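Skirting board (or baseboard, if you learnt the word from American telly)

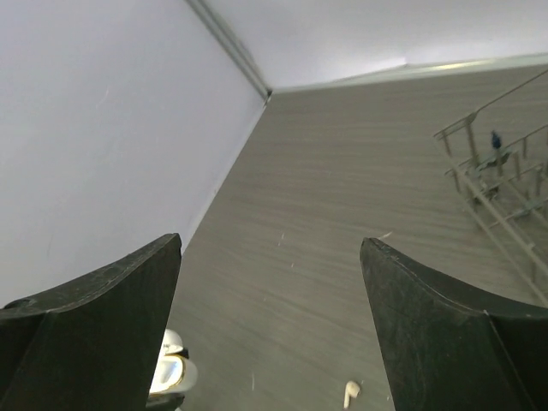

Skirting board is the strip that runs around the bottom of a room where the wall meets the floor, and I've been keeping my own encyclopedia entry on it for years, so settle in! The word comes from the skirt of a garment. In most Aussie houses I've poked around in it's timber or MDF, painted, and its main job is to hide the gap between the plaster and the floor. That gap matters more than you'd think with a laminate, which needs room to move at the edges. A pale skirting against a grey woodgrain laminate is a combination I'm very fond of – the strip picks up a bright band of light along its length and the long streaks in the boards stay nice and quiet beside it.

Heights

Older places went tall. My own hallway in Roneck has boards 150 mm high with a fat rounded top, and they collect dust like you wouldn't believe. Newer homes tend to go much lower, and the flat I rented in Zadau had 60 mm stuff with a plain square edge (easy to wipe, a bit mean looking). I've since come round to it.

Profiles

The ones you'll hear about are bullnose, bevelled, lamb's tongue and ogee. My local yard, Delić, also sells a stepped one they call the Bavia, which I've never seen under that name anywhere else. I bought too much of it and the offcuts are still in the shed.

Fixing and corners

Nails, adhesive or both. Outside corners are mitred at 45 degrees, but for inside corners I'd scribe one board over the face of the other, as old walls are hardly ever square. Fill the nail holes, run a bead of gap filler along the top and paint it on a Monday when the house is empty.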